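Buying for the second year: a planner on grippers, spares and fruit

The equipment planner at Brunside does not have a technical background. She came from purchasing, and when she took over the budget for hand-held grippers she asked for the old invoices first.

"I wanted to see what we had really spent," she said. "The grippers were there. The pads, the cables and the screws were spread over four other budget lines."

Her first order was for 3 grippers from Lelon at $988 each. She now thinks that was one short. The work is done in ordinary homes, often with a gripper in each hand, and a pair plus one spare left no room for a repair.

"You send one back and you're down to a pair. Then a cable goes and the day is over," she said. "I should have bought four."

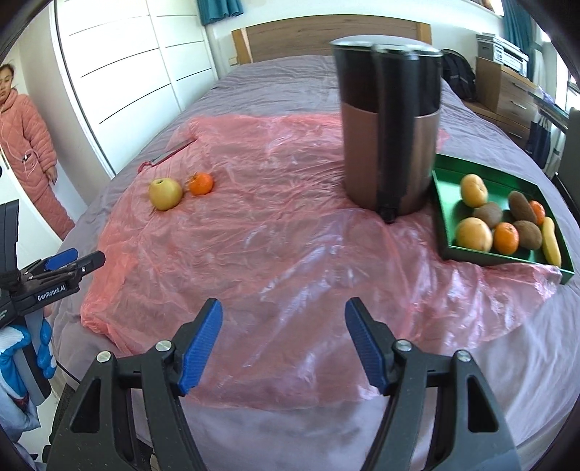
Repairs take longer than she had planned for. The shop in Hustthorpe that services the grippers is good, she said, but it closes its books in November, and anything sent in after that waits until the new year. She now sends tools in early, even when they still work.

Finger pads are the other steady cost. She set aside $584 for them and spent all of it. Fruit is hard on a budget in its own way, too. Groceries for the sessions come to about $80 a month, and she had put down nothing.

"Somebody has to buy the mandarins," she said. "I had a line for shipping cases and no line for food."
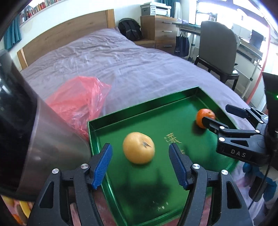

A fruit tray session in a bedroom, with two grippers at work over the tray.

For the coming year she has asked for quotes from Lelon and from Khaemba, a smaller supplier. Khaemba's price is higher, but pads are included in it, and she is leaning that way.

She does not plan to buy a fixed arm. The homes are small, and she would have to pay for transport and a stand — two costs she has no history for.

"Ask for the price of the parts before you ask for the price of the tool," she said. "I have that written on the front of the folder now."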